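4.2 Checking the conductivity cell

The Hutar meter comes with a factory certificate. Don't lean on it. A cell that has sat dry in a box can drift, and the certificate won't tell you.

1. Rinse the cell with deionized water, then with a little of the 1413 µS/cm potassium chloride standard. Throw that portion away.
2. Pour fresh standard into a clean beaker and lower the cell until the vent holes are covered.
3. Tap out the bubbles. Wait for the reading to settle, whatever the "stable" icon claims. 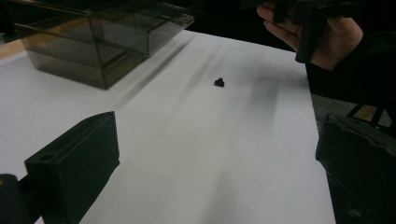 Why does my new standard read 1081?
Temperature compensation is most likely off and the bottle is cold. Conductivity drops with temperature, so switch compensation on, let the standard warm to 25 °C and read it again.

4. Write down the reading and the temperature. Lorne Marchand's bench notes accept 1376 on a warm standard. We would clean the cell and repeat first.
5. Adjust the cell constant only if 2 fresh portions agree.
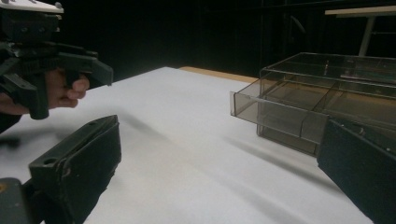
Fig. 2. Hand-held gripper, jaws over the table.

Caution: Never pour used standard back into the bottle.

Note: The Dremcombe stirrer goes up to 700 rpm. That is far too fast here – it pulls air into the cell. Use the lowest setting that turns the bar, or switch it off before you read.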